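Posted in: Short Stories, Bath & Body

The Last Batch

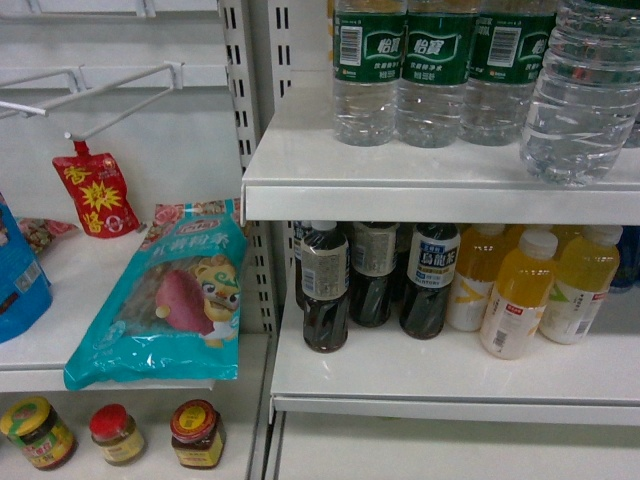
Hafiz Yeoh had been making hand cream in the back of the shop on Lund Street for eleven years when the shea butter people raised their price again. He read the letter standing up, then put it under the scale with the other letters.

The order on the board was for 651 jars. It came from Dristirari, a hotel group that put small jars of cream beside the sinks in its better rooms. They wanted the fig scent and they wanted it by the end of April.

"We have enough butter for half," Danang Oei said. She had been through the storeroom twice with a pencil.

"Then we cut it with more sunflower oil."

"It'll be thin."

"A little thin."

Danang wrote something on her pad and did not show it to him. She had come to work for him out of high school, when the cream was still called Jorkis after the street he grew up on. The labels had changed since then. The recipe had not. It was on an index card taped inside the cabinet door, in his mother's handwriting, and the corner with the beeswax on it had gone clear from grease.

They made a test batch that afternoon. Hafiz melted the butter and the wax in the small pot and Danang warmed the water and the aloe in the other one. When both thermometers read the same, she poured and he ran the mixer. It turned white the way it always did. He kept the mixer going longer than he needed to.

When it had cooled they each took some on the back of the hand. It went on easily and was gone in a minute. The fig was there. His skin felt all right, and then after he had washed the pots it felt like he had not put anything on it.

"Well," Danang said.

"Hotel people use it once. They go home."

"I know."

"They won't have the old one to compare."

"I know they won't."

She locked up at six and he stayed. He had the calculator out and the letter from the bank, which wanted $1,138 by the first. The hotel order would cover that and leave enough for the rent. Without it he would have to call his brother in Visville, and his brother would say yes and then talk about it at every dinner until one of them died.

He took a jar from the shelf by the register, one from the winter batch, and opened it. He put the old cream on his left hand and the new cream on his right. Then he swept the floor, took out the trash and did the bank slip. By the time he was done it was dark out, and he held both hands under the desk lamp. The left one still had a shine across the knuckles.

His mother had made it for her own hands. She cleaned offices at night and the soap split her fingers at the tips, and she would sit at the kitchen table in the morning with a spoonful of the stuff in a saucer, working it in around the nails before she went to bed. She never sold any. She gave it to the other women on her shift in baby food jars.

In the morning Danang found him on the phone. He was telling a woman at Dristirari that he could send 325 jars by the end of the month and the rest in June, and that he would understand if she went elsewhere. He listened for a while. He said yes, and yes, and thank you, and hung up.

"What did she say?"

"She has to ask somebody."

Danang hung her coat on the hook. She went over to the sink and picked up the bowl with the test batch in it.

"What do you want done with this?"

"Put it in jars. Leave them by the door for whoever wants one."

She got the jars down. He called his brother before the shop opened, and it rang five times before he picked up.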